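Gasard Shape Blocks, reviewed after 5 months

The set covers cubes, cylinders, triangles, hexagons and stars in solid colors. Edges are clean and the pieces stand flat without rocking. Ours are used for sorting by color on a light wood board.

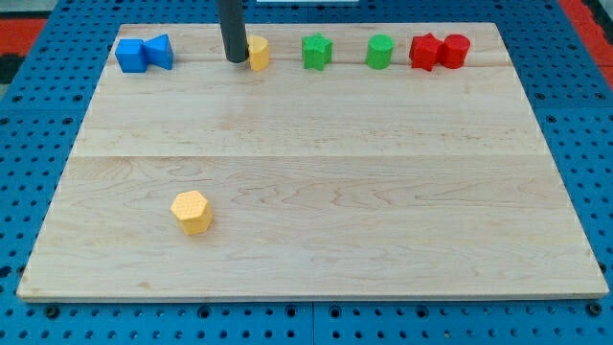 Color separation is good under ordinary room light. The yellow is the weak point, as the shade varies from one piece to the next. I checked the height of the cylinders with a caliper and found a spread of 0.4 mm, fine for sorting and poor for stacking.

The lid of the box split in May. Replacement from Plirnberg took 2 weeks.

Rating: 4 out of 5.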